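Looking after the hand grippers

January 9, 2019

I said last time I would write up how I look after the hand-held grippers, and then I kept putting it off. I had to take one apart anyway this week, so I made notes as I went.

The one on the bench was number 57. Our numbers follow the order the bodies were printed, and they skip wherever a print failed, so a high number doesn't mean we own that many. It came back with a note from Gebremedhin Alemneh that said "right side lazy." He has used these more than anyone on the team and his notes are never longer than that. When I squeezed the grip slowly, the left finger started to move first and the right one followed a moment later. They still met, but they met off center. With a thick towel you would never notice. With a thin sheet it matters, as one finger pushes the cloth before the other gets there to hold it.

There are usually two causes. Either a pivot has been done up too tight or there is dirt in it. On bedding it is nearly always lint. A new comforter sheds a surprising amount, and the lint packs in under the screw heads where you can't see it from above.

The cleaning goes like this. I take the fingers off the body and lay them on a tray with left and right kept apart. The arms look the same on both sides but they wear differently, and if you mix them you will spend the evening getting rid of play that wasn't there before. I back each screw out, clean the bore with a pipe cleaner, wipe the shank with alcohol and put it back dry. I used to add a drop of light oil. I stopped in August after it left gray spots on a white pillowcase, and the dry joints have given me no more trouble than the oiled ones did.

For tightness I go by feel. Do the screw up until the arm won't fall under its own weight, then back it off until it just does. Ernő Mészáros uses a small torque driver for this and gets the same result faster, but it's his driver and it lives in his bag.

Once it was back together I took it to the bed. I don't trust a gripper that has only been tried on the bench. The bench is hard and flat and at the right height. On a mattress the fingers sink in a little when you press, and your wrist ends up at an angle you would never choose. If something is going to bind, it binds there.
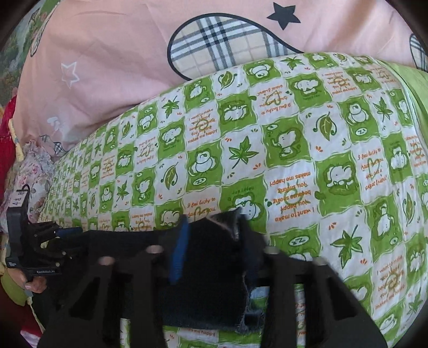

Going in low over the sheet, with the comforter pushed back.

The first thing I do on the bed is a plain pinch and lift on one layer, with nothing under it but the mattress. I pick a spot, close, lift a hand's width, let go, and move along. I do 30 of those and watch the fingertips the whole time. The checked sheet is good for this. With squares to look at, you can see straight away if the cloth is being dragged to one side before the fingers close. A plain sheet hides it.

The second thing is to check what hangs off the tool. Straps are the part people forget. They rub on everything and the cut ends start to fray, and a loose thread will find its way into a joint sooner or later. I trim the threads with nail scissors and run a lighter along the end if the strap is the kind that melts. If it isn't, I put a few stitches in. It takes five minutes and I do it badly, but it holds.

Then the labels. Each mount has a handwritten sticker, and the writing wears off wherever your fingers rest. I go over it again with a paint pen when it starts to fade. Printed labels from the Lahtinen machine look nicer, but they peel off within a couple of sessions.

After the single layer I go to something folded. A folded piece is harder work for the pads, which have to hold several layers that want to slide over each other. I start with the fingers wide open on either side of it and bring them in slowly.

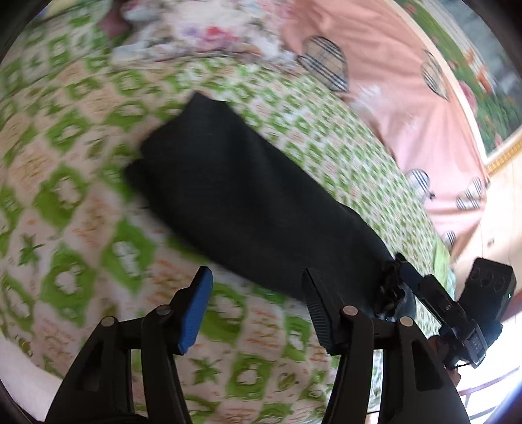 Sovano Robotics Club – Hand Tools Team

You can see the two pads don't match on this one. The left finger has the blue textured pad and the right has the black one with the fine grooves. I have been running it like that for a while. The blue is softer and takes hold of smooth cloth better, but it picks up fluff and has to be wiped with a damp rag. The grooved one stays cleaner and lets go more easily. With one of each I get most of the grip and less of the sticking. Ernő thinks I should pick one and stop fiddling, and he may be right. I'd want to try it on more kinds of cloth before I told anyone else to copy it.

Changing a pad is easy if you are patient with the old glue. Warm it with a hair dryer, lift one corner with a plastic scraper and pull slowly. Don't use a blade. I did on an earlier set and cut a nick into the fingertip that caught on knitwear from then on. Clean off what's left, glue the new pad, clamp it lightly and leave it overnight. The Punska glue is fine. The Mirkimach glue is stronger, but it creeps out at the sides and sets hard, and then you have a sharp ridge right where the cloth goes.

The bracket at the side needs a look as well. Mine tends to come loose at the lower end, where the cord pulls on it. I leave enough slack that I can turn my wrist all the way over without the cord going tight, and I check that the little green light stays on while I do it. If it blinks when the cord moves, the plug isn't seated. So far it has been that every time, and never the cord itself, though I keep a spare.

Last is the buckle on the grip. Do it up snug with your hand in place, then open and close the fingers a few times and do it up again. It always gives a little the first time.

When all of that is done I write the date and the close count in the notebook. This one had 126 closes on it after the rebuild when I put it away, and both fingers were still starting together. I'd like to get it to a few thousand before I open it again, but I will probably look under the screw heads sooner than that, at 100 lifts on the new comforter, just to see how much lint has got in.

Gebremedhin has it back now. No note so far.

Things I need to buy: pipe cleaners, a new tip for the glue, and my own torque driver if I can find one that isn't silly money. If you know of a decent small one, leave a comment.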